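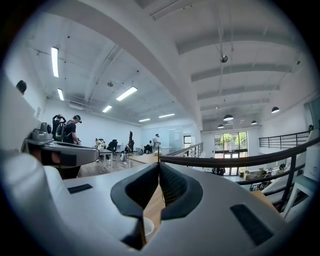 Budgeting for hand-held grippers: how many do we need, and what am I forgetting?

Posted by Zuleica Brito

I have to hand in an equipment plan by the end of May for collecting demonstrations with hand-held grippers, and my boss would like it to fit on one page and cost nothing. We have one big open room with a mezzanine, long handrails and more pipes on the ceiling than a submarine. There are people at work all over it, on their feet and hunched down low at the back, and I can't picture everyone sharing a couple of tools politely. The quote from Nornard is 680 a unit before shipping. Bumell wants more and won't say how much more until I agree to a phone call. Do I buy one per person, or fewer and run shifts? And which costs show up after the purchase order is signed?

Ruby-Lee Bright

Fewer, and shifts. Hands get tired long before the tools do. We bought 6 for a group of nearly twice that and there were always a couple lying idle on a table next to somebody's coffee.

The tool itself was the cheap part for us. Put these on separate lines so they can't be quietly merged and then halved:

Spare fingertip pads. They're soft and they wear out. Order them with the first shipment, because Nornard charges the same postage for a bag of pads as for a crate.
Batteries and chargers, if your model takes them. Two batteries per tool.
Storage. Ours filled the first drive before lunch.
Things to pick up. I know. I put down zero for cups and boxes and then spent a Sunday in a discount store with my own card.

Also get the camera mount priced as a replacement part. It's the bit that sticks out, so it's the bit that meets the door frame. And with handrails like yours I'd pay for wrist straps, which are cheap next to a tool that's gone over the side.

Rebecca Negri

just get the Bumell ones, you get what you pay for

Luana Holanda

I'd rent first. Caldeira rents by the month with a minimum of 90 days, and they took part of the rent off the price when we bought. After 2 weeks we knew we had asked for the wrong finger width, and swapping was a form instead of a fight with purchasing - I have had that fight and I did not win it.

Ask every seller how long calibration takes after a drop. The answer from ours was "it depends," and it did, mostly on whether the one person who knew how was on vacation. Budget the hours to train a second one.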